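Status: usable with the mask described below. Read the fault section before training on grip width.

# Otgate tabletop set – right-hand encoder fault

Two-gripper recordings of household tidying and wiping on cluttered tables. Collected with hand-held grippers for the Rumero policy work. Maintained by Eleni Angelovski.

## Contents

- 3549 episodes, left and right gripper streams
- Wrist video from both grippers
- Grip width for each hand, in millimeters
- A one-line task label per episode

## What went wrong

The right gripper's width encoder slipped on its shaft during the March sessions. When it slips, the logged width stays at the last good value while the fingers keep moving. The video is fine and so are the poses. Only the width channel is wrong.

The fault went unnoticed because the recorder checks for missing values and a frozen value is not missing. Thanasis Andreadis found it when a policy trained on the set kept closing on soft objects and never opened again. Plotting right-hand width against the video showed flat stretches in 142 episodes.

Nearly all of the affected episodes are cloth tasks. Thin fabric needs a hard squeeze, and we think that load is what moved the encoder ring. The set screw had been tightened by hand at assembly with no thread locker.
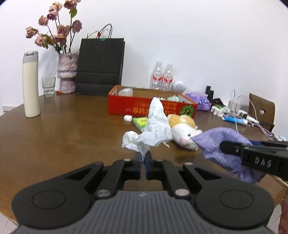 *Left wrist view, cloth task. The right gripper holds the purple cloth against the plush toy's face.*

The left gripper was not affected. Its width readings match the video in every episode we checked, including the ones where the right side is bad.

## Known bad data

Affected episodes are listed in `bad_width.csv`, with a start and end step for each flat stretch. Episode 2027 has four separate stretches and is best dropped.

We did not interpolate. An earlier cleanup filled the gaps with a straight line, and the result looked plausible but put the release too early. If you have a copy with a `width_filled` column, delete it.

## How to use the set

1. Load `bad_width.csv` and mask right-hand width for the listed steps.
2. Keep the video and poses for those steps if your model can take a missing channel. Otherwise drop the episode.
3. Do not run a policy trained on unmasked data on an arm near people. Ours held on after the release command – the stop button worked, but the fingers stayed shut until power was cut.

## Changes since

- Set screws now get thread locker and a paint mark.
- The recorder raises a warning if width is constant for 3000 ms while the motion check reports moving fingers.
- Each session starts and ends with a full open and close of both grippers.

Still open: the warning also fires on long steady holds when the motion check picks up vibration. Send false alarms to Eleni with the episode number.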